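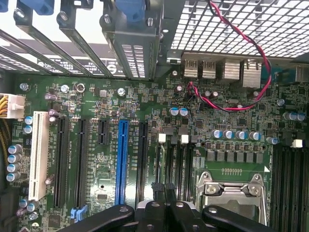 Figure 3. Interior of one of the desktop computers in the sample, with the expansion slots on the motherboard and the rear slot brackets of the case.

3.2 Condition of the machines on arrival

The computers came to the Drorkerham workshop in lots of 50, stacked on pallets and wrapped in film. Most had been retired from offices and schools, and a smaller share came from private homes through the Trellirero collection points. All were desktop units in metal cases. Laptops, servers and all-in-one machines were sent to another site and are not covered in this paper.

Each machine was given a paper tag with its lot number and then opened on the bench. Staff recorded what was still inside before anything was unplugged or removed. This record was made by hand on a one-page sheet, and the sheets were typed into the project database at the end of each shift. A machine was counted as complete if it had its board, power supply, processor, memory and at least one drive. It was counted as partly stripped if any of these was missing. Add-in cards were listed separately, as many office machines never had any.

The layout shown in Figure 3 gives an idea of what staff worked with. The green motherboard has a white PCI slot and several PCIe slots, one of them blue, and the metal brackets for the slots are at the rear of the case. Boards with both kinds of slot were useful to the study, as they can take older and newer cards. They were also among the easier ones to sort by age, and the sorting guide used at Drorkerham places them in its middle group.

3.3 Order of disassembly

The written procedure calls for the same order in every machine. Cards come out first, followed by memory, drives, loose cables, the processor cooler, the power supply and last the board. The order was taken from the Pillisard manual with one change. In the manual the power supply is removed before the cooler. Workers at Drorkerham found that the supply held the case steady while they worked on the cooler, and the two steps were swapped before the main sample was started.

Wiring took more time than had been planned for. The main power connector has a latch that must be pressed while the plug is pulled straight up, and older plugs often stick. Workers were told to rock the plug along its long side and never to pull on the wires. The thin wires that run from the case to small connectors on the board are a different problem. A twisted red and black pair of this type can be seen in Figure 3, looping down across the perforated metal of the case and onto the board. Such wires are light and easy to miss. In the trial lots, several boards were lifted out with a pair still attached, and the pins on the board were bent or torn off. A step was added to the sheet asking the worker to run a finger along all sides of the board before lifting it.

Screws were sorted by thread into two trays. Screws from the rear brackets and the power supply went into the first tray, and those from the board and optical drives into the second. Standoffs were left in the case unless they came out with the board screw. Blank slot covers were put back in place when the case was going to be used again and were otherwise thrown in with the steel.

3.4 Inspection of the boards

Boards were inspected under a desk lamp before any electrical test. The inspection sheet has 6 items: capacitors, slots, processor socket, rear ports, power connectors and general dirt or corrosion. Each item is marked good, doubtful or bad. One bad mark is enough to send a board to material recovery. A board with doubtful marks goes on to the electrical test, and the marks are kept with the result.

Capacitors were checked for swollen tops, leaked fluid and leaning. On boards where they stand in a column close to a slot, the inner side is hard to see from above, and the sheet asks for the board to be turned and checked from both ends. Slots were checked for cracked plastic, bent contacts and broken latches. A broken latch was marked doubtful and not bad, because a card will usually still seat without it. Rear ports were checked with a plain plug for each type, pushed in once and pulled out. The metal shielding around the ports was often scratched, and scratches alone were ignored.

Dust was removed with a soft brush before the inspection. Compressed air was used only in the vented bench, after complaints during the trial lots in August. Boards with a sticky film, mostly from kitchens and workshops, were set aside and cleaned as a group.

3.5 Sample size and limits

The full sample was 700 machines. Lots were taken in the order they arrived, and no lot was skipped or split. The mix of makers and ages follows what was being thrown out in the area at the time and should not be read as a picture of all desktop computers in use. Machines with crushed cases were left out when the side panel could not be opened with hand tools. Their number was recorded by lot, along with their weight, and they were passed to Jaidee for shredding without further study.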